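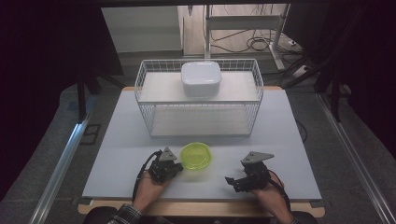

# Hand-held gripper sessions: house rules for operators

Applies to the tabletop benches at Jondside. Last changed Apr 15, 2025. Questions to Weronika Michalski.

These rules cover recording with a gripper in each hand. They are kept short so that you can read them before a shift. The February version let people choose their own starting pose, and we lost too many takes to it, so section 2 is now stricter.

## 1. Before you start

1. Clear the working area in front of the basket. Only the items on the task card should be within reach.
2. Run each cable from the gripper past your wrist and away from the table. It must not cross the working area at any point in the take.
3. Open and close both grippers fully, 5 times each. If one sticks, put it in the repair tray and write the fault in the log.
4. Check the floor behind you. Cables on the carpet go under the rails or get taped down.
5. Long sleeves are allowed. Loose cuffs must be buttoned or rolled.

## 2. Starting pose

Hold both grippers over the front of the table, clear of all objects. Close the fingers until the tips meet and keep them closed until you hear the tone. Closed fingers give the Mokotell software its zero point, and a take that starts half open will be thrown out.

Wait two seconds after the tone before you move.

## 3. Handling lids and containers

- Grip lids by the rim. Do not press on the middle of the lid to hold it down.
- Use the second gripper to steady the container. Never use your elbow, forearm or fingers.
- If the container has print on its side, leave it facing whichever way the task card shows.
- Glossy lids reflect the overhead lights. If the preview shows glare across the whole lid, turn the container slightly and start again.
- If you drop something on the table, carry on and finish the task. If it lands on the floor, stop the take and mark it "floor". 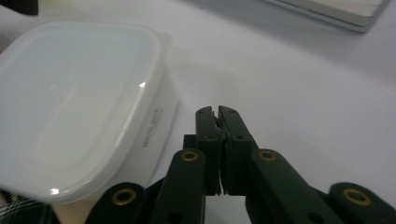
## 4. Pace and breaks

Work at a speed you could keep up all morning. A session is 46 takes at most, and you rest your hands after every 6. Put the grippers down on the table during the rest; do not hang them by their cables.

## 5. Ending a session

Close both grippers, return to the starting pose and press stop. Name the session with the bench code and your initials, for example 998-NM for Niilo Mäkelä. Wipe the finger faces with a dry cloth, check that none of the screws have worked loose, and sign the log.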